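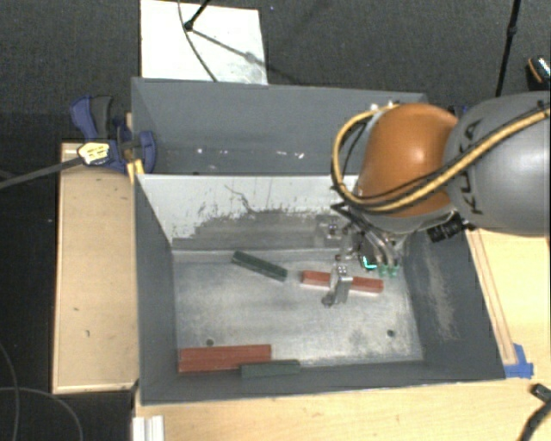
Two-compartment bin, dark grey, sloped divider. Red and green blocks in the front half.

Block Bins – Common Questions
Updated 8 Nov 2021

Which bin do I need?
Mixed blocks, two colours or more – get the divided one, Dumden 129. All one kind, the plain Dumden 66 does the job and it's cheaper. Same outside size so they share a shelf.

Why is the divider sloped?
So blocks slide back down to the floor of the bin. A straight divider lets long ones lean up against it and then they tip over the top when you move the thing.

My divider is scraped and the white is coming off. Replace it?
No. Scratches and chipped paint are normal wear, ours get ragged pretty quick. Sweep out the flakes. Replace if it's bent, loose or has a sharp edge you can catch a finger on.

Can I repaint it?
Sure. Sand first, metal primer, two thin coats. Leave it overnight before you put blocks back. We don't sell the paint, any hardware store will have somthing close.

Is the bare metal floor meant to be bare?
Yes. Paint on the floor wears off in no time and gets on the blocks. Wipe it down, dry it properly. No steel wool please.

Do you have a liner?
Gerneo felt liner, part 2864. Cuts the noise way down. Trim to fit with scissors. Not for outdoor bins – holds water.

Can I get more blocks in the same colours?
Red and dark green are both in stock, singles or boxes of 100. Boxes are one colour only, we can't split them. Yellow is back in December.

Are the long blocks okay mixed in with the short ones?
Fine. Lay them flat, not on end. Wide ones along the wall if you want the floor space.

Can I stack full bins?
Empty yes. Full no. Use a rack, the Nostidus one fits both sizes.

How do I return a bin?
Bring it to the Villanueva counter with your receipt, empty and clean. Blocks left in the bottom will not be be counted or credited. Dividers on their own can't be returned once they've been fitted.

Shipping?
Flat rate on bins. Blocks ship seperately – heavy.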